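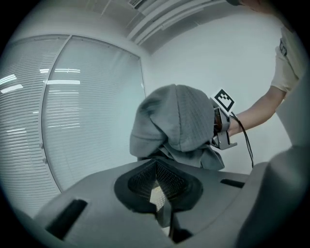 Un vêtement gris en tissu souple, tenu par un côté : on voit bien les plis d'ombre vers le bas.

Atelier Entretien du linge, séance 2 : plier le mou
Notes de cours, Britt-Marie Haugen

Bon, je reprends là où on s'était arrêtés, c'est-à-dire au moment où Issa Twal m'a demandé pourquoi on passait une séance entière sur les sweats alors que les chemises avaient été expédiées en une demi-heure. Bonne question ! Une chemise, ça a des coutures bien droites, un col, une patte de boutonnage, bref des repères partout. Un sweat épais, surtout avec une capuche, ça s'effondre dès qu'on le prend par un seul point. Tout part en boule et on ne sait plus où est le devant.

Regardez le tissu gris en haut de la page. Il est ramassé en un tas arrondi, le dessus retombe un peu comme une capuche et des pans pendent en dessous. Essayez de me dire où sont les manches. Moi, je n'y arrive pas, et je plie du linge depuis très longtemps (j'ai commencé à la blanchisserie Vindholm, pour ceux qui n'étaient pas là à la première séance).

Trouver les épaules

Je commence toujours par là. On tient le vêtement d'une main, n'importe où, et de l'autre on cherche une couture. Sur une maille, les doigts la sentent mieux que les yeux, alors fermez-les si ça vous aide. Une fois la couture trouvée, on la suit jusqu'à l'encolure, puis jusqu'à l'autre épaule. Là seulement on lâche la première prise.

L'erreur que je vois le plus souvent, c'est de secouer. On secoue, on secoue, ça fait du vent, et les manches s'entortillent encore plus. Une seule secousse, franche, quand on tient les deux épaules, et c'est tout.

Poser à plat

Devant contre la table, capuche vers le haut. On lisse du milieu vers les bords avec le plat de la main, sans tirer : la maille se détend, et un bord-côte qui a été étiré garde la trace. Shadi Tannous m'a fait remarquer que son manuel disait l'inverse (dos contre la table). Les deux se défendent. Je préfère ma version pour la poche ventrale, qui reste bien tendue dessous, mais si vous avez déjà l'habitude de l'autre, gardez-la.

Rabattre

Manche droite sur le dos, en diagonale, puis la gauche par-dessus. Les poignets doivent arriver à peu près au même niveau, sinon la pile penchera. Ensuite on rabat chaque côté vers le milieu pour obtenir une bande. La capuche se replie en dernier, bien à plat sur le haut du dos, cordons rentrés à l'intérieur ! On plie enfin la bande en deux, et en trois si l'étagère est basse.

Pour celles et ceux qui travaillent sur les casiers Jinholm de la salle : ils font 300 mm de large. Visez une bande de 296 mm si vous êtes maniaques comme moi, un peu moins si vous voulez pouvoir ressortir la pile sans tout défaire.

Et le séchage ?

Ojārs Uibo voulait savoir s'il valait mieux plier tout de suite en sortant du sèche-linge. Pour le coton, oui, pendant que c'est encore tiède. Pour les molletons épais, je laisse reposer à plat quelques minutes, le temps de vérifier les coutures et le fond de la capuche. C'est toujours là que l'humidité se cache. Un sweat rangé trop tôt sent le renfermé, et il faut tout relaver.

À faire pour la prochaine fois

Prenez chez vous le vêtement le plus mou que vous ayez, faites-en une boule, attrapez-le au hasard et pliez-le selon la méthode. Recommencez jusqu'à ce que les épaules viennent sans réfléchir. Notez dans votre carnet la matière et l'endroit où vous avez bloqué, on comparera.

Raed Farah apportera des draps-housses pour la séance 3. Prenez une pince à linge et de la patience. La fiche sur les mailles fines est dans le classeur Prirka, à la page 95.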